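Progress report to the Flurnesness Fund
Project: Table coverings and small play objects for the Pliststead day room
Prepared by: Prarkamia workshop, Sugden
February 14, 2022

Dear colleagues,

With this report we inform you about the work done with the second part of your grant. The first part was used for the tables, and you have already received the receipts.

1. Table coverings

After the comments from the day room we changed the patterned oilcloth for plain green cloth. Visitors with weak eyesight told us that the pattern was tiring, and small things were lost on it. We bought the cloth from a local shop and sewed the edges ourselves. The cost was 143, which is less than we planned.
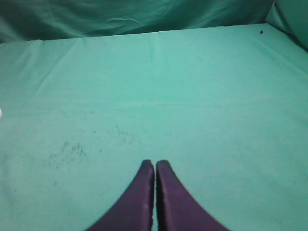 Green cloth on the work surface. Some fold lines remain.

The cloth creases easily when it is stored folded. We asked the day room to keep it on a roll, and they agreed to try this until the end of March. Small dark marks also show on the light color, so a second set is needed for washing days. We would like to pay for it from the money that was saved.

2. Play objects

For this part we had a budget of 800. We looked for objects of simple form which are pleasant to touch and easy to see on the green. The white ones were chosen first. Among them are a ball with many small triangular holes and a flat round disc with a faint raised or recessed pattern near its center. The pattern is difficult to see, and we are still discussing if a stronger one should be ordered. 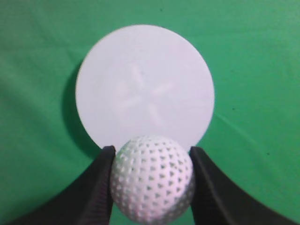

3. Spending and next steps

From the total grant of 2000 we have spent over half. In March we will sew the second set of cloths and collect the opinions of the day room staff. The storage boxes are delayed by the supplier, and we will write to you separately when we have the new delivery date.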